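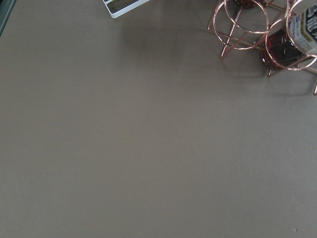 **skirden_lizeth**
Okay, I have to gush about Wednesday's practice line! Astik is my 8 month old wirehair and she ran a 600 yard track with two turns, aged overnight, and she only checked once – right at the second turn, where she circled back on her own and picked it up again. I used half the blood I did in March. Afterward I did my track notes at the table, that copper-colored wire rack up in the corner and most of the rest of the top free for my map, and I kept grinning at how tight her line was. Anyone else aging lines overnight with a pup this young?

**Prantl_L**
Great work by the pup! I'd slow down on the aging though. Four hours is plenty at that age. Quan got overnight lines too early and started casting all over.

**elvira.escobar**
Disagree, Leopold. If she's settled and nose down, let her have it! Onel did his first overnight at seven months and he's the steadiest dog I've handled. What I'd cut is the length. 600 is a lot of line for a puppy brain.

**Prantl_L**
Onel is also a hound with a motor that never quits :) Different animal.

**skirden_lizeth**
Ha, fair. She wasn't tired, she dragged me the last 100 yards to the hide. But I could go shorter and add a third turn?

**kilian_ae**
Yes to the turn! And have somebody else lay it so you don't know where it goes. I was steering my dog with the leash for months and had no idea – Mechthild Gisler spotted it in 2 minutes.

**elvira.escobar**
+1 on blind lines, they're so much fun. Did you use tracking shoes or just drip?

**skirden_lizeth**
Drip only. Shoes are next!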